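Workshop Tips from the Clirirent Club: Carrying a Table with a Partner Who Has No Opinions

Filed under: Moving Things, Floors, Student Build
Posted in January by the club's reluctant furniture department

Our entry for the Dillano student challenge is a shared carry. One person and one humanoid take a table from one part of a furnished room to another and put it down on its feet. That's the whole event. When we signed up, several members felt it was beneath us. Those members have since each taken a turn at the human end and have gone quiet.

What follows are the tips we've collected for moving a table with help, mechanical or otherwise. Most of them work just as well with a brother-in-law.

Before you lift

Walk the route with nothing in your hands. Then walk it backward, since that's how one of you will be going. If you meet a chair, a cord or a bucket, deal with it now. You will not deal with it gracefully later with a table against your stomach.

Agree on where the table is going and which way round. Wubit Wako, who runs our practice sessions, puts a strip of painter's tape on the floor for each leg. It peels off clean if you take it up the same day. Leave it a month and you'll be out there with a plastic scraper and some cooking oil, reflecting.

Check what is under the top before choosing where to hold it. A tabletop is only as good as whatever fastens it to the frame, and on an old table that may be two screws and habit. Give it a wiggle. If the top moves and the legs don't, get a screwdriver before you get a helper.

Take rings off. Wipe the edge with a dry cloth. Polish is lovely until you need friction.

Where to put your hands

Go for the corners, or close to them. Everybody wants to hold a table by the middle of the short side with both hands together, as if it were a tray of drinks, and then it tips like one. Wide hands give you a say in which way it rolls.
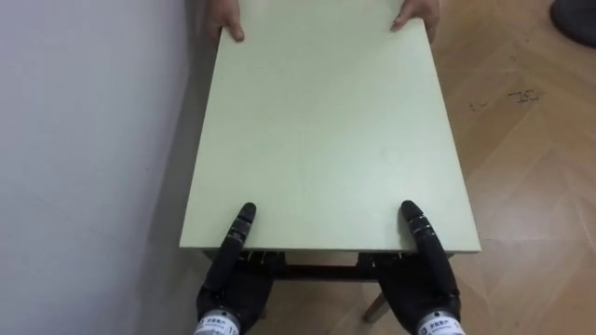
Match your partner's spacing. If they're wide and you're narrow, you'll be the one being steered. We lost most of an afternoon to this before Gerd Vogler measured everybody's grip with a yardstick and read the results aloud, which was unkind but effective.

Stay close to a wall only if you have to. Walls look like a helpful guide and behave like sandpaper with paint on it. If the route does run along one, the person on that side tucks in the elbow and keeps the knuckles on the surface. For scuffs that happen anyway, try a barely damp melamine sponge, and test it behind the door first. It will take the shine off some paints with great enthusiasm.

Counting and calling

"Ready?" is not a count. Neither is "okay, so." Our call is three words, always the same: up, walk, down. With a person at the other end you can throw in a "please." Our software ignores it, though Wubit says it anyway, on the theory that it's good for the rest of us.

Take shorter steps than you think you need. The human sets the pace because the human can see the doorway and has plans for the evening. If you feel a tug, stop. Don't tug back. Two parties correcting each other through a tabletop is how you get the little sideways dance that ends at somebody's shins.

Folding tables

A folding table wants to fold. It's right there in the name, and still people pick one up by the leg brace. Lock the legs, push down once on the top to test, then carry by the tabletop only. If the catch is stiff, rub a bit of candle wax on it. Oil works too, and then it works on your sleeves.

Put felt pads on the feet if you'll be sliding it into place over wood. The stick-on kind collects grit, so pull off and replace any pad that feels like a cat's tongue. Metal feet with no pads at all should never be slid, even for the last inch. Everyone slides the last inch.

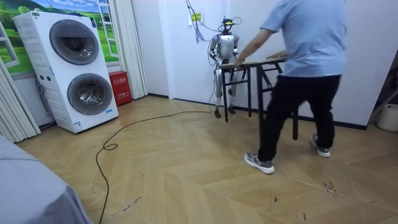 Reading time: 5 minutes

Cords on the floor

Any project with a plug eventually becomes a project about where the cord goes. Decide which foot steps over it first and tell the others. If a cord has to cross the walkway, lay it straight across, flat, with a cord cover on top. A loop in the middle of a room is a snare with good intentions.

Coil cables loosely when you're done and close the coil with a hook-and-loop strap. Our coils used to be wound tight around the elbow, sailor style, until we'd killed two of them and Gerd started a repair jar. The jar is doing well.

Looking after the floor

Sweep before practice as well as after. Grit under a shoe is what does the damage. Dark heel marks usually come up with a clean tennis ball rubbed over the spot, and the stubborn ones with a dab of mineral spirits on a rag, windows open. If you put down a blanket to protect a wood floor, put something grippy beneath it. We didn't, once. The table was fine.

For dents in bare wood, a damp cloth and a warm iron for a few seconds can raise the fibers. Sealed floors won't thank you for it, so leave those alone and buy a small rug.

Setting down

Bend your knees, say "down," and keep your fingers out from underneath. Let go one hand at a time. Then check for wobble before anybody puts coffee on it. A folded bit of cardboard under the short leg is acceptable for practice. The Dillano rules don't mention cardboard, and Wubit has asked us all to stop emailing them about it.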